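Old desktop: keep, sell or tip?
Board: Money and Household > Clutter

Perrin
Posted in November, 7.40pm
My other half has decreed that the box room is to become a room again. Standing between us and this dream is a desktop tower I've moved through two houses and switched on in neither. I paid £529 for it, which I mention only so you can feel my pain. Do I sell it, strip it for parts or drive it to the tip and weep in the car park?

Nusix
£529 is what you paid. Nobody at the other end of an advert cares. I'd list it at £50 and be glad of 40.

Perrin
I have already been through four of the five stages of grief over this and you've sent me back to the start.

Starkunier
Don't sell it whole. Take the drive out, keep that, and sell the rest as spares. People will happily pay £20 for a power supply and then moan about the postage.

Tilo
Disagree with Starkunier. Selling in bits means five adverts, five lots of bubble wrap and one man who wants to know if you'd take a fiver and meet him at a service station. Your evenings are worth something. Well, mine are.

Starkunier
Mine evidently aren't, I'm on here. But the side panel comes off most towers in a minute or two, and then you know what you've got. An advert that says "computer, black, unsure" deserves whatever it gets.
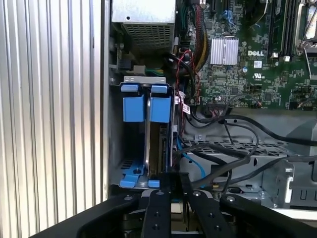
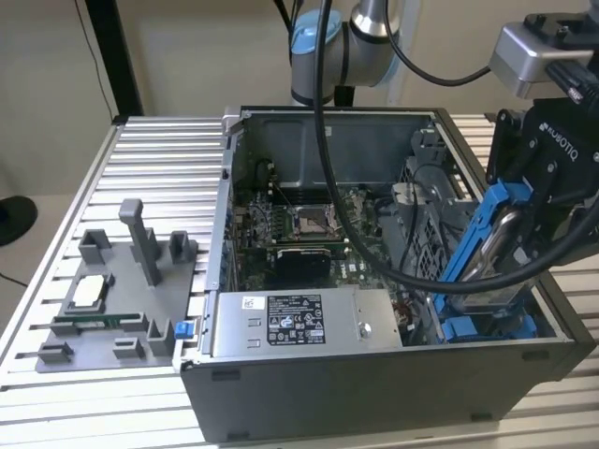 Re: Old desktop: keep, sell or tip?

Nusix
Fair enough on looking inside. But if the aim is an empty box room, taking things to pieces is the wrong direction. One large object becomes a carrier bag of small ones, and the carrier bag goes in the box room. I have seen this happen. I have been the carrier bag's owner.

Perrin
There's already a carrier bag. It has leads in it. I don't know what any of them do, but I'm told I mustn't throw them out, mainly by me.

Tilo
Keep one kettle lead and one of whatever your telly uses. Bin the rest at the small electricals skip. You will need one of them the following morning and you'll just have to be brave.

Starkunier
Whatever you do, wipe the drive or keep it. Deleting the holiday photos and emptying the recycle bin doesn't count.

Perrin
Right. Drive's staying in my sock drawer, the rest goes up for £50. Other half has asked what's next and is looking at the exercise bike.

Nusix
New thread for the bike, please.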